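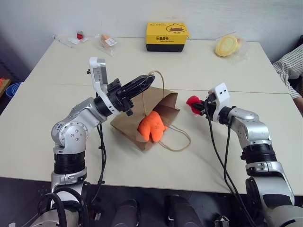 Can a two-arm robot do the small chores of a shop by itself yet?

Some of them, when the work is slow and the things are light. For most chores a person must still stay near, and you should plan for this before you buy.

Prenament Two-Arm Bench Unit

The Prenament is a pair of arms with parallel grippers, made for light work on a table: packing a paper bag, sorting small goods, clearing a counter. It is sold by Ledlow to small shops and to homes where somebody needs help with daily tasks.

What it does well
Picking up soft toys, boxed goods and wrapped food, one piece at a time. Setting the pieces down in an open tray. Repeating the same job in the same place.

What is still difficult
Paper bags. A bag moves when it is touched, and the handles bend in a new way each time. In our own trial the unit was given 2,386 packing tasks and completed 1,079 of them without help from a person. With open trays the result was much better. We do not recommend the unit for glass, for liquids or for folding clothes.

Specification
Arms: 2
Maximum load per arm: 400 g
Power: normal wall socket
Warranty: 3 years, grippers excluded

Before you order
The table must be fixed and level. Please keep hands away from the arms while they move, and show every person in the room where the stop button is. Teaching a new job takes one afternoon, sometimes more if the goods have many shapes.

From a customer
"We use it at Ó Conaill for the gift orders. It is slower than my staff, but it continues after they go home at six. The bags I still do by hand." Dymphna Rafferty, shop manager

Delivery and spare parts
Units are sent from our store in Clullberg. Gripper fingers are sold in pairs. The next software update, planned for June, will include a new setting for paper handles. It is free for all present owners.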